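1/ I've been asked a few times how I got through the move to Roststead without losing my mind over the paperwork, so I'm putting it in one thread. Most of it is boring.

2/ I moved in July. The new apartment is on Heffernan Street, third floor, no elevator. Deposit was $463. Keep the receipt for the deposit. Take a picture of it and email it to yourself too.

3/ Change your address with the post office first. Then the bank, then the car insurance, then everything else. I did the insurance last and my bill went to the old place for two months.

4/ The electric company here is Dellier. You can't start service online if your building has a shared meter room. You have to call. I was on hold until 4 p.m. and then it took five minutes.

5/ They wanted a $120 deposit. Ask if they'll waive it with a letter from your last utility. Mine did. The letter has to show 12 months of payments.

6/ Boxes: I numbered them and kept a list on my phone. Number, room, and the three most important things inside. The kitchen took more boxes than I planned for.

7/ Visitación Pacheco downstairs told me the parking permit office moved to Lidov Avenue. The city website still had the old address when I checked. Go to room 407 and bring your lease, signed on every page.

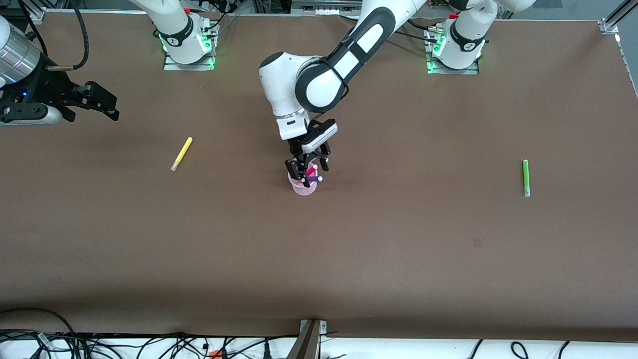

8/ The permit itself is a sticker. Lower left corner of the rear window, on the inside. They will ticket you if it's on the dash.

9/ Renters insurance: the lease required it and I almost missed that line. Read the addendum pages. Mine also said no window AC units without written permission.

10/ Do a walkthrough before you bring anything in. I wrote down a chipped sink, a loose closet door and a stain by the bedroom window. The landlord signed it the same day.

11/ Still haven't updated my voter registration. Doing that tonight.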